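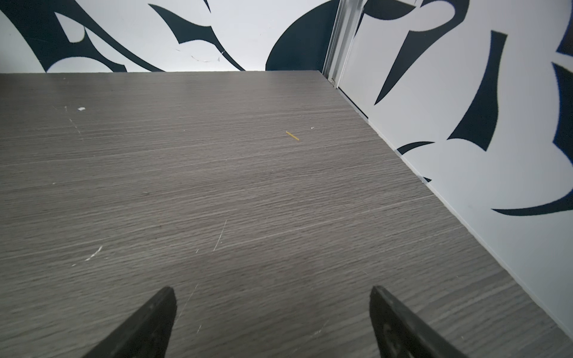

By Ottar Åberg

I opened my word processor in January and the button for tracking changes had moved. It had been in the same place for as long as I had used the program. Now it sat inside a menu named after a verb, next to a panel that offered to summarize my document for me. I had not asked for any of this. The program had updated itself overnight, and a small box in the corner invited me to take a tour.

I think office software should stop changing its interface every month. Security fixes should arrive the day they are ready, and crashes should be fixed as soon as possible. But menus, buttons, keyboard shortcuts and default settings should change once a year at most, on a date announced in advance, and a customer should be able to put the change off for another year.

I edit technical manuals. The one on my desk now is 681 pages long. When I work on something that size I don't look at the toolbar. My hand goes to where the command is. After each redesign I lose that for a week or two, and I make mistakes. In the last round I accepted every change in a chapter when I meant to accept one. I got it back with undo, but I had to read the chapter again to be sure.

The companies that make these programs will tell you that the updates respond to feedback. Some do. Zesten added a proper find-and-replace for footnotes last year, and I use it all the time. It went into the existing dialog, under the existing shortcut, and anyone who didn't need it could carry on as before. I have no complaint about that kind of update.

Compare it with what Maston did to its comment pane. Comments used to stay open in the margin. Then they collapsed into icons, then they came back as cards, and now they are cards that fold up when you scroll. Each version had release notes calling it simpler. In an office of 18 people, each of those changes meant someone had to write a page of instructions and answer the same questions at lunch. Multiply that by every office with a subscription and it is a lot of paid hours, none of which show up in the price.

Subscriptions are a large part of the problem. When programs came in a box, a company had to persuade you to buy the next one, and you could look at it and decline. I skipped 2 versions in a row once and missed nothing. With a monthly fee the company has to show that something is happening every month, and moving things around is the quickest way to show it.

I have heard the argument that people dislike every change at first and then get used to it. That is true, and I have gotten used to all of them. Getting used to something still costs time, and the person who pays is the one with a deadline. There is also the matter of older users. My father kept handwritten notes taped to his monitor for saving, printing and attaching a file. After one update two of the notes were wrong, and he stopped using the program.

A slower schedule can be done. Bakonel sells an editor called Lâm that has a yearly interface release and a setting that holds the old layout for 12 months. Its maker also publishes a list of every command that moved, with the old location beside the new one. It's a dull document and I have read it twice. The editor lacks some features I need for long tables, or I would have switched already.

If a yearly schedule is too much to ask, I would settle for less. Let me export my toolbar and shortcuts to a file and have the program respect that file after an update. Leave features off until I turn them on. Put the list of moved commands at the top of the release notes, ahead of the new themes and the 500 new icons.

I have since found the track changes button and pinned it to the toolbar. The box inviting me to take the tour still comes up when I open a file, and I close it and go back to work.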